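Vasiliu Cell: Progress Report for the Second Quarter of Work

Prepared for the Mirkholm programme board by Floarea Olteanu, cell engineer, Brindorau

1. Position at the end of the period

The two-arm handling cell ran on every planned working day except Monday of the third week, when it was down for a wrist cable fault described in section 3. The cell logged 2,949 attempted transfers in the period against 2,155 in the one before. Work on setting up, calibration and routine care is on plan. Work on finger wear is behind plan by two weeks, and we ask the board to note the revised date in section 6.

Spending remains inside the maintenance line of the grant. No request for further money is made in this report.

2. Arrangement of the cell

The layout agreed with the Sirnotham group in September has been kept. The arms work over a plain wooden table, with an open cardboard box as one container and a handled wicker basket as the other. The goods are ordinary groceries, chiefly bagged and wrapped snacks. Soft packs were chosen for this stage as they show up errors in finger alignment sooner than rigid ones do.

The basket handle is the main obstacle in the shared space. Both arms now hold a keep-out zone around it, set by touching off on the handle and the rim at the start of each shift. Before this was added, most protective stops came from light contact with the handle.
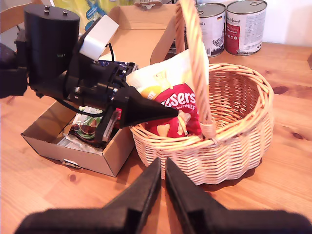
Figure 1. Both arms at the table, with a Maltesers bag in the basket.

The order of setting up has also been fixed. The arms are brought to their home positions, the fingers are closed and checked for an even gap at the tips, and only then are the containers put down. In the last period the containers were often placed first, and the tip check was skipped when the basket was in the way. A written card covering these steps is kept with the cell log.

3. Faults and repairs

The wrist cable fault showed itself as a brief loss of position reading when the wrist was turned close to its limit. The connector was reseated and the fault came back within the hour. The cable was then replaced and given a longer loop, so that it no longer pulls tight at full turn. It has not recurred. The old cable was opened up and one conductor was found broken just behind the strain relief.

Two smaller faults were dealt with. A finger mounting screw worked loose and was refitted with thread lock - all the finger screws have since been treated in the same way. A drift in the closing position of one gripper was traced to a worn coupling, replaced from stock.

4. Grip on soft packs

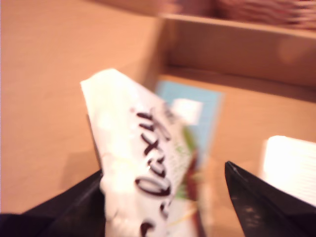 Reading time for this section: 2 minutes

Thin, glossy packs remain the hardest goods for the cell. When a pack folds between the fingers, the closing force is taken up by one finger before the other has made proper contact, and the pack can turn as the arm moves away. Of the failed transfers in the period, 291 were put down to this cause.

The closing routine has been changed in response. The fingers now close at full speed to a set gap, then at reduced speed until the motor current rises, and the arm waits briefly before lifting. This adds to the time for each transfer, and we accept the cost for now. Reducing the wait will be looked at once the new finger pads are fitted.

The wrist cameras give poor pictures while the arm is moving quickly under warm room lighting. Shutter time has been shortened and the gain raised to make up for it. The results are better, though print on the packs is still hard to read during the fastest moves.

5. Routine care

The care interval is now every 100 running hours. At each one the finger tips are cleaned, screws are checked against their marks, cables are inspected along their full length and the home positions are measured again.

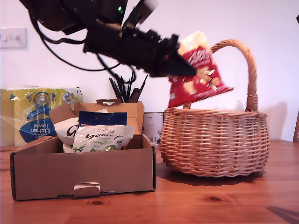 Home position error has stayed within limits at every check since the interval was shortened. The largest change was at the shoulder joint of the left arm, which is the one that carries its load furthest from the base, and it was corrected by a new calibration without taking the joint apart. We do not expect to need a spare joint before the end of the grant, but the lead time is long and a quotation has been requested.

Cable inspection takes up more of the service time than any other item. Clips along the forearm would shorten it, and a trial set is being printed.

6. Next period

Finger pads in two grades of rubber will be fitted and compared on the same goods. The finger wear measurements, delayed by late delivery of the gauge, will start with the first set of pads and be reported two weeks after the date in the original plan. The clip trial will run alongside. The fault log and calibration records are available to the board on request from Brindorau.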